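Gatevmont Home
Tables > Tea and Side Tables > Avum Round Table, Carp and Lotus

Avum Round Glass-Top Table with Etched Carp and Lotus

In stock. Ships in two boxes.
Item number 844
Color: dark brown

Some tables get saved for company, and we have never quite understood that. The Avum round table was made for people who want something handsome in the middle of the room and also want to put their things down on it, all day long, without asking permission first. It holds the tea things in the morning, the mail at noon, somebody's craft project after school and a plate of something good in the evening, and at the end of all that it wipes clean and looks like itself again.

The top is a round of dark brown glass, and the picture on it is the reason most people stop and look. Two carp swim around a group of lotus flowers and leaves, drawn in pale beige lines, and a border of curling clouds runs all the way around them. Because the lines are light and the ground is dark, the design reads nicely from across the room, and up close you find yourself following one carp's tail around to the next leaf (we have lost a few minutes that way ourselves when we were supposed to be packing orders).

About the pattern

Carp and lotus have been keeping each other company on plates, screens and quilts for a very long time. Many of our customers tell us they grew up with the pair on a grandmother's tea tray or a wedding blanket, and that is often why they pick this table over the plain one. The clouds around the outside were a late addition. The first version had a simple ring, and it looked a little bare once there was nothing on the table. The clouds fixed that, and we have kept them ever since.

There is no right way up, by the way. The carp circle the center, so whichever seat you take, you get a fair share of fish.

Living with glass

We get more questions about this than anything else, so let us be plain about it. A dark glass top will show the light. If you set it near big windows you will see bright streaks across it when the sun is low, and some people love that and some people do not. If you are in the second group, try it a few feet farther into the room, or turn your usual chair so the window is behind you.

Dark glass shows dust sooner than pale glass does, too. A soft dry cloth once a day is plenty for most homes, and a barely damp one with a drop of dish soap takes care of sticky rings and fingerprints. Please skip the scouring pads and powders. The etched lines can hold on to a bit of flour or sugar if you have been baking nearby - an old soft toothbrush gets it out in no time.

Use a trivet under anything straight off the stove, and a board under anything you plan to cut. Felt dots under heavy pots and planters are a good idea as well, and we put a small sheet of them in the box.

Where people put it

Most of our Avum tables end up in living rooms, and the shape is a big help there. With no corners to walk around, it sits happily in the middle of the floor between the sofa and the television, and children go past it at speed with fewer bruises. It looks especially nice with pale furniture, a long white cabinet for instance, with a few plants and some flowers along the top to pick up the lotus leaves. Other customers have put it on an enclosed porch, in a reading corner, or at the end of a kitchen that was too narrow for anything square.

If your room is already full of dark wood, you might think about the Clurnik version, which has the same base with a sand-colored top. We are glad to send you small samples of both glasses so you can hold them up against your floor. Just ask when you write to us.
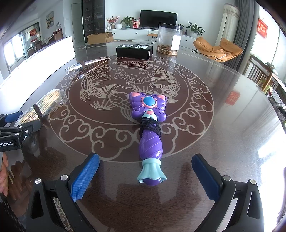
Avum table, carp and lotus top, on an ordinary day at home with a purple butterfly wand, a bag of bamboo skewers and other odds and ends on it.

What comes in the boxes

Glass top
Base, in parts
Bag of bolts and washers, with one spare of each
Hex key
8 clear silicone pads that sit between the base and the glass
Sheet of felt dots
Folded instruction sheet with drawings

Putting it together

Allow 30 minutes, a little more if you like to read everything twice. Stand the base on a rug or a folded blanket, get all the bolts started by hand, and only then tighten them. Press the silicone pads into place and let them sit while you unwrap the top. Lifting the glass is a job for two people, please, even if you are strong. Lower it straight down onto the pads, step back, and check that the gap is even all around.

If the table rocks, the floor is usually the reason. Each foot has a small leveler you can turn with your fingers.

Delivery, returns and spare parts

We deliver anywhere within 330 miles of our warehouse with our own truck, and the driver will carry both boxes to the room you choose. Farther than that, we use a freight company, and they will bring the boxes as far as your front door. Either way, please open the glass box the same day and look it over on both sides. If there is a chip or a scratch, send us a photo and we will get a new top on its way to you.

You can return the table for any reason within 30 days, as long as the original packing comes back with it. Do keep the foam corners until you are sure! They are a nuisance to store, but the glass cannot travel safely without them.

Pads, levelers and bolts can be ordered separately at any time, for as long as we make the table. Replacement tops are available too, in the carp and lotus design or plain.

Goes well with

Ñahui floor cushions, set of two, in rust or oatmeal
Clurnik low stool
Avum round tray, plain
Gatevmont glass cloths, pack of 8

Questions about size, color or delivery to a walk-up apartment? Write to us through the contact form and tell us a little about your room. We answer every message ourselves, usually by the next morning.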